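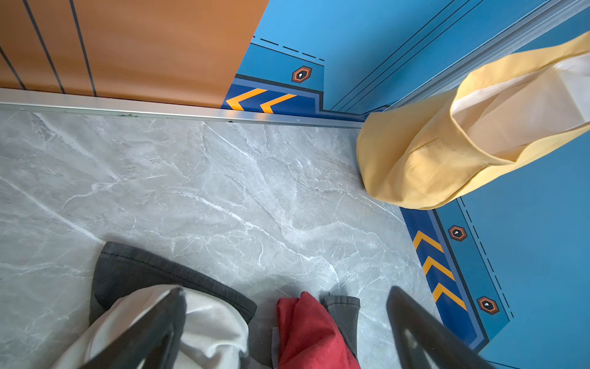
Heap sorting is a way of teaching robot arms to take clothes out of a jumbled pile, one garment at a time. I've written most of this entry myself, so forgive the chatty bits - I'm very fond of the method!

The idea came from Yabsira Bogale at the Fellance lab, who was fed up with grippers that grabbed two things at once (a sleeve of one, a hem of another, and off they both went). Her fix was to have a person guide the arms through lots of picks, then let a program learn from the recordings. The first set had 800 picks in it, and I did a fair few of them. My shoulders still remember. 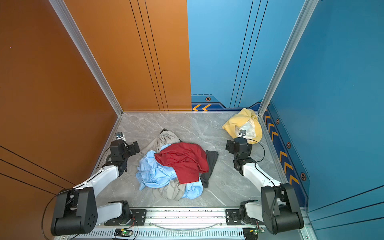 Two arms on a front rail, with mixed clothing on the marble-patterned floor.

Each arm carries its own small camera near the wrist, and I think that's where the method earns its keep. A view from further back is good for finding the heap, but it's poor at telling you which fold belongs to which garment. Up close, hems and linings start to matter a lot.

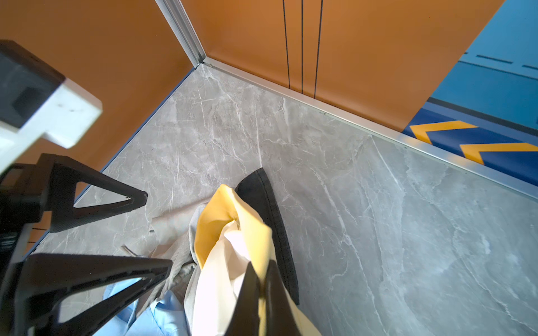

Our early result was 65 clean picks in every hundred, a clean pick being one garment lifted and nothing dragged along with it. Soft, stretchy stuff did worst. Gresau, the older method, chose the highest point of the heap and simply pinched, and it still wins on speed. We tried blending the two in November and I'd love to see somebody take that further.

Related entries
Gresau
Skonater gripper
Ghiță fold test
Learning from demonstration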